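On the Keeping of Household Records After a Move

September 2, 2024

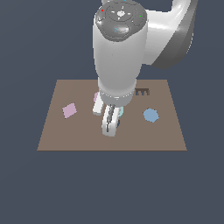

The question of how long a household ought to retain its papers is one to which I had given little consideration before July, when the contents of my former residence in Rarnden were transferred to a considerably smaller unit in Gromum. The removal firm, Skestitz, charges by volume. It was therefore in my interest to establish which of the cartons in the spare room merited transport.

There were eight cartons. The earliest material dated from my first tenancy and included rent receipts, a warranty for a clothes dryer long since disposed of, and a complete run of water rates notices. None of it had been consulted since it was filed. I had nonetheless continued to add to it every winter, under headings that had ceased to describe what was in the folders.

My first step was to draw up a schedule. Documents were assigned to one of four classes: permanent, seven years, two years, and immediate disposal. The permanent class comprises certificates of birth and marriage, the will, title documents and records of citizenship. Taxation papers were placed in the seven-year class, a longer period than I understand to be strictly required in most circumstances, but one with which I am comfortable. Readers whose affairs are more complicated than mine should take advice from their accountant before adopting it.

The two-year class proved the most difficult to administer. It was intended for utility accounts and correspondence with insurers, yet a good deal of the latter concerned a storm claim on the Rarnden roof which had been reopened on two occasions. That file has been retained in full and will be reviewed when the sale of the property is finalised.

Some 2,410 sheets were set aside for destruction. I had initially proposed to shred these at home, and purchased a small machine for the purpose. It overheated at intervals and required a rest period longer than its period of operation. After two evenings the remainder was delivered to the Baláž document centre, whose fee was $395 for collection, secure destruction and a certificate. The certificate has been filed. I have not yet determined its class.

A further 582 sheets were scanned before disposal. Scanning was undertaken at a resolution sufficient for text, with each file named by year, issuing body and subject, in that order. I would recommend settling the naming convention before the first sheet is scanned – mine was revised partway through the electricity accounts, and the earlier files had to be renamed individually. Copies are held on two drives, one of which is kept at a separate address.

Personal letters were excluded from the schedule altogether. They occupy a biscuit tin and part of a shoebox, and they travelled with me in the car.

What remains on paper fits within a single two-drawer cabinet in the hallway. The lower drawer sticks in humid weather and will need planing before summer. The schedule itself is taped inside the upper drawer, and the next review is set down for the week after my tax return is lodged.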